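Kinia pauses gripper sessions after tracking dropouts

2026-07-30

Kinia has stopped recording with its hand-held grippers after 20 sessions came back with position data that jumped mid-task. It blames a Jostis firmware update from April.

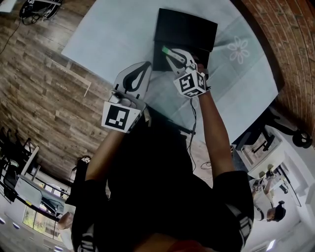

Maybe so – but Zotis, which buys the data, reported the same jumps before April. Kinia says 4 units were swapped and won't say what was wrong with them.

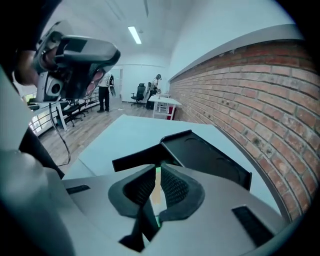
Hand-held grippers at the Kinia workroom.

No restart date has been given.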